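Getting Marks off a Worktop (and Keeping Them off)

We moved into the house in Illisach in June, and the worktops came with it. Grey, matt, and covered in more rings than a planetarium. I'd always had shiny ones before, so I had no idea how much a matt surface hangs on to. I spent the first fortnight scrubbing at it like a mad thing and making it worse, so these are the bits I've learned since.

Start with the mildest thing you've got. A drop of washing-up liquid in a bowl of warm water, a soft cloth, and a proper wipe with the grain if there is one. Then go over it again with plain water. I used to skip the rinse and wonder why everything looked streaky by teatime — that was the soap. Dry it with an old tea towel and you'll be amazed what's gone already.

Tea and coffee rings want bicarbonate of soda. Mix it with a little water until it's like toothpaste, dab it on, leave it for 12 minutes (I put the oven timer on or I wander off) and wipe gently in circles. Don't use it dry and don't lean on it, or you'll get a shiny patch in the middle of your matt worktop. I have one by the kettle. I keep the bread bin on it.

Turmeric is a beast. Bicarb will shift the worst, and if the worktop is by a window the sun fades the rest over a week or so. Mine went on a Friday night with a dropped spoonful of dal and I could still find it the next weekend, but only because I knew where to look!

Candle wax and chewing gum: bag of frozen peas on top, wait until it's hard, then lift it with an old loyalty card. Never a knife. I know you're tempted.

Sticky label gunk comes off with a bit of cooking oil left to sit, then washing-up liquid to get rid of the oil. I've tried the fancy sprays from the hardware shop in Illen and they do work, but they stink the kitchen out and the oil's already in the cupboard.

Please don't put lemon or vinegar on real stone. It eats into it and there's no wiping that away. If you don't know what your worktop's made of, try anything new in a back corner first, behind the toaster or wherever nobody goes.

As for keeping it nice, I bought a pack of 16 cork coasters and leave them in little piles all over the place, as no one in this house will walk to a drawer for one. Hot pans go on a folded towel or a trivet, always. And I wash my cloths at 60 every couple of days, because a greasy cloth just moves the grease about.

Last thing — check your work with the light coming in low from one side, early morning or with a torch. Smears you'd never see from overhead show up straight away on grey. 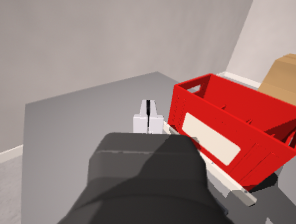 Plain smooth grey, with a shadow falling over it.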